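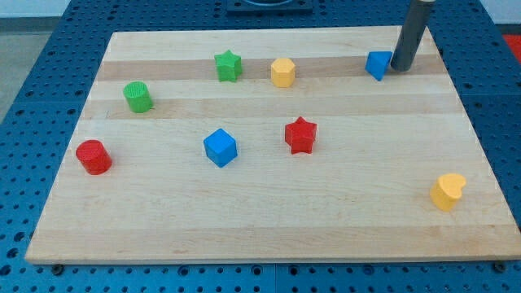
Figure 2. Shape blocks on the maple board, with the gripper rod next to the blue triangle.

4.2 Is tidying up a solved chore?

I should say at the start of this section that I wanted the answer to be yes. I have a kitchen table that is never clear, and I'd gladly hand the job to a machine tomorrow. So when we planned the Sovel work I put clearing a surface first on the list of five chores, thinking it would be the easy one, the one we could tick off in April before moving on to cloths and cutlery (Sections 4.3 and 4.4, where things get a good deal messier).

The chore as I mean it here is very plain. There are small things lying about on a flat surface, someone says where they ought to go, and the machine puts them there. At home that's toys on a rug or spice jars on a worktop. On a shop floor it's fixings and offcuts left on a bench at the end of a shift, and the people at Ornier, who make flat-pack shelving and let me hang about their packing hall for longer than was polite, told me it eats up more of their time than any single step of the packing itself. They don't care much whether a machine is clever. They want the bench clear when the next shift comes in.

We used plastic shape blocks for the tests (Figure 2), and I know how that sounds. A reader who has spent any time with this kind of work will have seen plenty of coloured blocks pushed round a table, and may well be tired of them. I was too! But they're useful for the question I'm asking. A cube and a cylinder and a star behave quite differently when you push them, and a heart is a real nuisance: touch it a little to one side of where you meant to and it swings round. Some of the pieces share a colour and some share a shape, so an instruction like "put the red one by the star" can be open to more than one reading, which is exactly what happens in a real kitchen when somebody shouts for "the blue bowl" and there are several.

The instructions came in everyday words. We didn't give the people writing them a list of phrases to choose from, and I'm glad, though it made the scoring a pain. We got "shove the triangle over to the right a bit", we got "get the green ones together", and we got a good many that just said "tidy these up". I kept them all in. If a machine can only do a chore when it's asked in one particular way then I don't think it can do the chore, and I'd rather find that out on a maple board than among somebody's wine glasses.

All the runs were driven by the Noteo controller described in Section 3, with the same settings throughout and no retuning between shapes. The arm pushes with a plain rod and doesn't pick anything up. I'll come back to that choice in a moment, as two readers of an early draft objected to it and they had a point.

Over the whole set we made 1,507 attempts, and 629 of them ended with the blocks where the instruction said they should be. I counted an attempt as finished only if I could look at the board and agree with it without arguing with myself. A looser rule would give a nicer number. I tried one, for curiosity, and found I was starting to forgive the machine things I wouldn't forgive a teenager, so I went back to the strict rule and have used it all the way through.

Is that good enough for a chore? I don't think so, no. A dishwasher that left most of its plates dirty would be going back to the shop. But the failures aren't spread evenly, and that part I find quite encouraging. Moving a single named block across open board went well nearly every time. Trouble came in when blocks were close together, so that pushing one meant nudging its neighbour, and it came in again near the margins, where there's very little room to get the rod round behind a piece and bring it back towards the middle. Once a block was hard up against the edge, the controller would often dither, come at it from one side, back off, come at it from the other, and use up its time doing that. You do want to reach in and help. (I didn't, but my hands were in my pockets for a reason.)

The vague instructions were the other sore point. "Tidy these up" has no single right answer, and I scored it generously, taking any arrangement that a stranger would call tidy: a row, a cluster, colours together, whatever. Even so the machine did badly. It would begin on one perfectly sensible scheme, colours together say, and then part of the way through it seemed to change to another, so that the board at the end was about as untidy as it had been at the start. I've done this myself with a bookcase. I'd still like a machine to be better at it than I am.

Now, the rod. The objection was that nobody clears a table by poking at it with a stick, and that a proper gripper would have dodged most of the crowding failures. I agree with the second half of that. Lifting a block straight up out of a cluster leaves its neighbours alone, and the Nedeljković bench tests, which use a two-fingered hand on much the same sort of pieces, don't report the dithering I saw. What they do report is dropped pieces and missed grasps, and those don't come up in my set at all. So each way of doing the job has its own bad habits. Pushing also happens to be a large part of how people really tidy, at least the people I watched at Ornier, who sweep a pile of screws along with the side of the hand and only pick things up at the end. I'd defend the rod as a fair test of half the chore.

I haven't tested the other half here, and I don't want to claim it by the back door. Nothing in this section says what would happen with things that roll off, spill, break, or tangle round each other, and a rigid board bolted down on a perforated table is a much kinder place than a sofa. Lighting was kept steady. No cat came through.

What I'd say to somebody at Ornier, if they asked me again whether they could have one of these for the packing hall, is that it could be trusted with single pieces on an open bench, told plainly which piece and where. It couldn't be left alone with the whole bench at the end of a shift. The gap between those two is mostly a matter of planning several pushes ahead and sticking to the plan, and Section 5 looks at whether a longer memory in Noteo helps with that.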